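26 September 2021. Oridard student team, bench log. Present: me (Agnes Wallin), Munther, both Linas. Essam says he was here in spirit, and the spirit left its coffee cup on the charger.

Task for the Brarel round is still "tidy the shoes." Each shoe is worth 100 points, 200 for the pair, with 11 off if they end up facing different ways. Why 11, no idea. Lina Q. wrote to ask and was sent the rulebook, which is where we got the 11.

Started with the gripper open and the arm at its waiting pose, nothing to pick up, just to see what the wrist camera makes of the background.
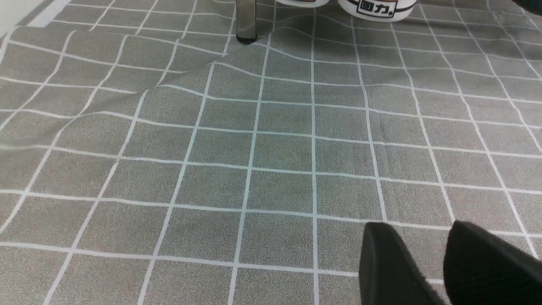

Floor detection is our weak point and has been all month. Munther's line finder (he calls it Sleiman, don't ask) assumes straight lines meeting at right angles. What it gets is a white grid on gray that bows in the middle and spreads toward the sides, plus a crease running down and left from the foot of that metal post. It fitted 235 lines. Munther described this as "thorough." Lens correction first, then, and after that throw out anything near the post.

Lina M. wants to drop the grid altogether and work from the shoe outline. I said we'd lose the heading. She said we don't have the heading now. Fair.

Went on to the approach from behind. Plan is to come in over the heel, one finger inside the opening and one outside, close, lift straight up, no dragging. 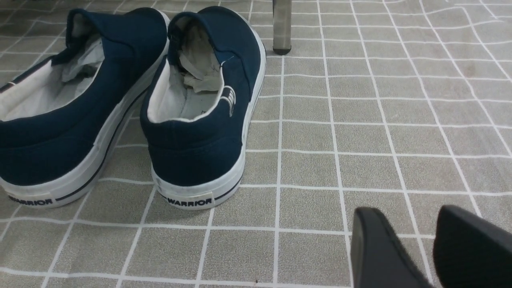

Two things to settle before we let it try at full speed. One, how deep the inside finger goes. Dinum's default is set for mugs and I don't trust it with canvas. Two, which shoe first. I say right, Lina Q. says left, and the code says whichever has the higher confidence score, so it changes its mind halfway over.

To do:
Munther: lens correction, mask around the post.
Lina M.: outline version on a branch, NOT on main.
Lina Q.: lock the shoe order once chosen.
Essam: cup.
Me: finger depth, slow runs only, hand on the stop button.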